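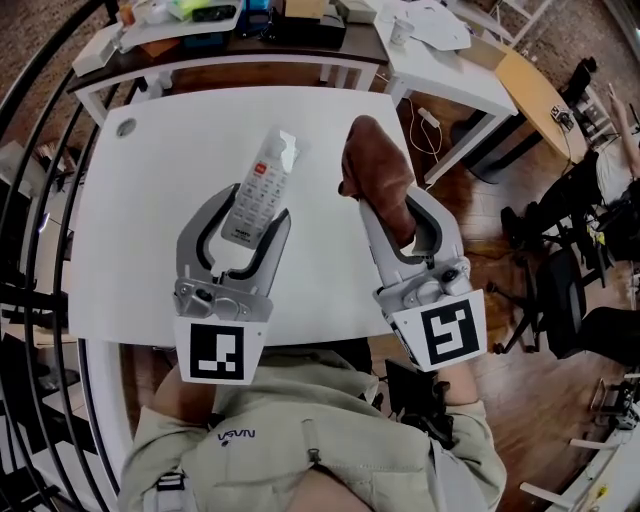 Wedum G2 hand-held gripper pair: bench review

The Wedum G2 is sold as a matched pair of hand-held grippers for recording manipulation demonstrations without a robot arm. We ran a set for 16 working days on short tabletop tasks, mostly wiping, folding and moving household objects such as remote controls. The pair was bought at list price through Bernano.

Mechanical

Each unit has two curved fingers lined with black rubber. The lining holds thin fabric well. A cotton cloth bunched between the fingers stayed put through a full wiping pass, and a single layer could be picked up off a smooth table on most attempts. Hard flat objects are less forgiving. A slim plastic case lying flush on the surface has to be approached square to its long side, or one finger rides up over the edge.

Trigger travel is long and the return spring is stiff. Marloes Jacobs, who did most of the recording, found her left hand tiring after 32 minutes of continuous use and moved to shorter blocks after that. The right wrist support is comfortable over a light jacket sleeve but has too few adjustment positions for small wrists.

Tracking

Pose is recovered from a printed marker near the base of each gripper. In even light it was dependable. Loss of tracking happened in 2 situations: when one forearm crossed over the other, and when late afternoon sun put glare on the tag. Matte replacement tags from Stukent fixed the second. The first is a matter of operator habit, and the manual should mention it.

Check the tag screws before each session. Ours worked loose by the second Thursday, and the resulting offset was small enough to go unnoticed until playback.

Software

The recorder installs without trouble and writes one folder per episode. Calibration takes a few minutes and must be repeated whenever a tag is removed. Error messages are poor: "device not ready" covers a flat battery, an unplugged cable and a failed calibration. Export to the Vandenberghe format worked, although gripper width comes out in metres while the manual says millimetres.

Compared with the G1

Finger alignment is better and the body has less flex under load. Weight is up slightly. G1 calibration files are not compatible.

Verdict

Recommended for labs recording cloth and light object handling at a table. Operators with small hands should try a pair first. Buy spare finger linings with the order, as ours showed wear at the tips by the end of the trial and the colour had started to transfer to white benchtops.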